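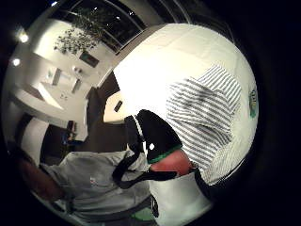

*The white one with the grey stripes. Green logo is over on the side.*

Hi all,

quick one before I go, sorry for the mess, typing standing up.

Sorting is mostly done. Shelf list as it stands:

- big white one, striped bit across the middle, black strap with a bright green edge. No number yet
- Trallex rucksack, navy, zip sticks half way. Number 33
- two Citmont holdalls, one inside the other, leave them like that please
- the Sepp tent bag, no tent. Has anyone got the tent??
- box of loose straps and buckles, number 78, still needs going through

Bello, your questions are underneath.

> On 5 March 2014, Bello Akpan wrote:
>
> Temitope, can you tell me how the soft things are meant to be folded this time. Last October we had everything rolled and the straps were dangling off the shelf, I caught my foot in one. Also is the striped one going to Stolemberg with the rest or staying here? And what did we spend on labels, I have 1190 in the book and that can't be right for labels.

Folding: flat, big white parts outside, stripes in the middle where they crease anyway. Straps tucked under, not wound round. Wound round is how we got those marks on the last lot.

Stolemberg: don't know. Benvinda has the list for the van and I haven't seen it. If it goes it wants to be near the top, it's bulky and I don't want the tent poles on it.

Labels: 1190 is how *many* labels, not the money. My handwriting, sorry. The tin says 1658 before we started so there should be plenty over.

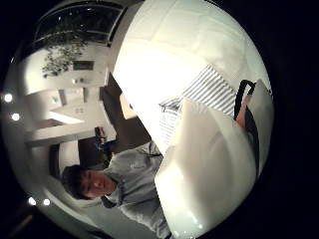
Povilas Baranauskienė reckons the strap should go on the outside after all, at least on the white one, so whoever lifts it down has something to get hold of. Tucked under, you end up grabbing the fabric and pulling the whole pile with it. Povilas would do the same with the holdalls and put the number tag on the strap, then it can be read without unfolding anything.

Fair enough, I'm fine with that. So, straps OUT on anything big, tucked under on the small stuff. Tag on the strap. Bello can you chnage the sheet by the door, it still says "roll".

Pornthip, do you still have the good scissors? The tag string is murder with the other pair.

Still wanted: two more flat boxes, a pen that works, the Sepp tent.

Will send the van times when Benvinda Bragança sends them to me. Please dont reply to the whole list about the tent unless you have got it.

Temitope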